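4.3 Failure of the grip signal during cord handling

Of the 149 demonstrations recorded for the power strip task, 13 had to be dropped because the finger opening reported by one gripper stopped changing partway through. The position track for the same gripper looked normal, so the fault was not caught by our automatic check, which only tested for gaps in position. We found it when a policy trained on the full set closed its left gripper too early and pushed the strip across the board.

In all 13 cases the frozen value came from the left gripper. The operator holds one gripper in each hand, and each has its own cable running back toward the operator (Figure 6). Replaying the logs showed that the freeze began when the left wrist was turned inward, a motion used to bring the fingers down onto the strip from the side. We swapped the two cables and repeated the motion 30 times. The fault moved to the right gripper along with the cable, and we took this as enough evidence to rule out the finger sensor itself. The Evura logging software kept writing the last valid reading without raising an error.

Two changes were made. The cable was replaced and given more slack at the wrist, and the logger now marks a recording as bad if the finger value stays exactly the same for 80 consecutive samples while the gripper is moving. The limit is crude. It also rejects some good recordings in which the operator carries the strip with a steady grip, and these have to be restored by hand. We tried a shorter limit on the Denow set and lost too many of them.

We did not see the fault in the Jenberg recordings, which used the same grippers but needed little wrist rotation. We can't say whether the cable was already damaged at that point. Policies reported in Section 5 were trained only on the recordings that remained after the new check.

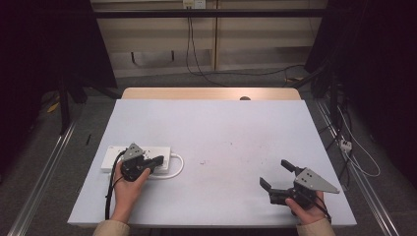

Figure 6. Power strip task with two hand-held grippers. The left gripper's fingers rest on the strip; the right gripper is open.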